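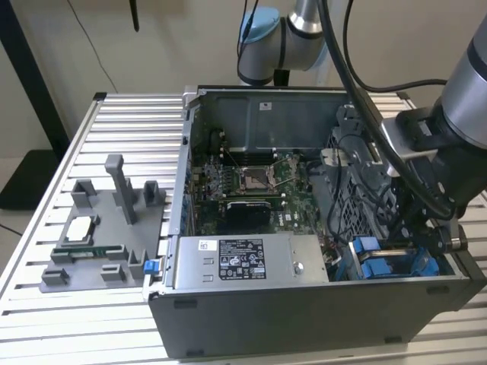 Office computers stripped for parts at Wastside workshop

April 2020

The Wastside repair workshop has started taking in retired office desktops and stripping them for parts. Most come from Cluvden, which is clearing out its old offices and has promised 100 machines by November.

Each tower is laid on its side and the side panel comes off first. Memory and processors go into labeled trays, and hard drives are logged by serial number before they are wiped. Boards are kept if the socket pins are straight.

On the Dell desktops the processor socket sits under a metal retention frame with a wire lever. Gülizar Ertürk, who runs the bench, asks that the lever be left in place, as spare frames are hard to find.
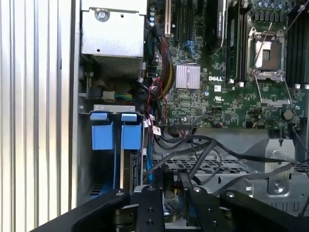
Drives come out last

The hard drives ride in blue plastic-handled carriers and are pulled with the carrier still attached. The connectors are checked before a drive goes on to wiping. Any drive that fails a wipe 3 times is shredded. 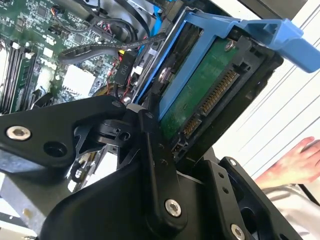

Leopoldo Xolalpa wrote in to say that schools should get first pick of the rebuilt machines, and that 10 would be enough to fill the reading room at Ladefoged. He also asked whether keyboards would be included. The workshop has keyboards but is short of power cords.

Drop-off is at the side door on the parking lot.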